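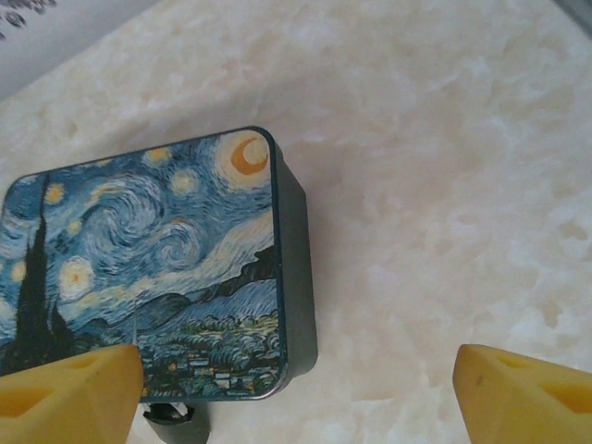 From: Kacper Głowacki
To: Naltine list
Date: 3 Jul 2021
Subject: Re: Colour shift in old seed envelopes, and how dry is dry enough

Hello Teresa, hello all,

Teresa Kalinowski wrote:

> I have been sorting the bean and pea seeds left by my uncle. There are
> 200 envelopes and many have gone brown at the corners. Some of them he
> kept in the shed, I am afraid, and the rest in a kitchen drawer. My
> question is whether to dry everything again before I put it away, or
> whether I will do more harm. Neville told me to use the oven on the
> lowest setting, but Edmund says never the oven. Also, does the brown
> colour on the paper mean that the seed is dead?
>
> Teresa

Thank you for the question, I have waited to see if someone more experienced would answer, but I think most people are in their gardens or on holidays.

First the easy part. The brown colour tells you about the paper and very little about the seed. Cheap envelopes become brown by themselves with the years. I have peas in very ugly envelopes which come up well, and I have bought seeds in beautiful new packets which did nothing at all. Please copy the writing before the paper becomes too weak, especially the year, and keep the old envelope together with the new one if you have the space. Your uncle's handwriting may have names on it that are not in any catalogue. If you find one called Śliwiński, a climbing bean, please write to me! My mother grew it and I have looked for it since I moved here.

About the oven I must agree with Edmund, with respect to Neville. The lowest setting on a home oven is still too hot, and it goes up and down while it is working. A bean does not forgive this. It can look the same as before and be dead inside.

What I do is slower. I put the seeds in a thin layer on a plate, in a room with moving air, out of the sun, and I turn them with my hand every day. After 8 days I take one bean and hit it with a hammer on the concrete step. If it breaks in pieces like glass, it is dry enough for the jar. If it goes flat, it needs more time. For peas it is the same. For small seeds, such as lettuce, the hammer is of no use, and I only look whether they run freely when I tilt the plate.

If your house is humid (ours in February was terrible, the salt would not leave the shaker) you can use dry rice. Put uncooked rice in the oven until it is very dry, let it cool completely in a closed jar, and then put the seed envelopes in the jar on top of the rice. So the oven is good for the rice and not for the beans, and perhaps this was what Neville had in mind.

Before you do all this work with every envelope, I would make a test. Take 8 seeds from one envelope, roll them in a damp paper towel, put the towel in an open plastic bag and leave it somewhere warm. Look at it each day and wet it again if necessary. If half of them wake up, the envelope is worth keeping and you should grow a few plants next season to have fresh seed. If only one wakes up, plant that one carefully. With a rare variety one plant is still something, at least for beans, which mostly pollinate themselves.

For the ones from the shed I have less hope, but do not throw anything away before the test. Zdzisław Wieczorek once gave me tomato seed that was 25 years old, from his garage, and two plants grew from it. They were late and rather thin, but the fruit had the right colour and the right flavour, and I still grow it under the name he used, Menevico.

One question from my side, to anybody: has someone ordered this year from Zetstead? They have a runner bean I would like, but their page says nothing about shipping to other provinces, and my letter had no answer.

With kind regards,
Kacper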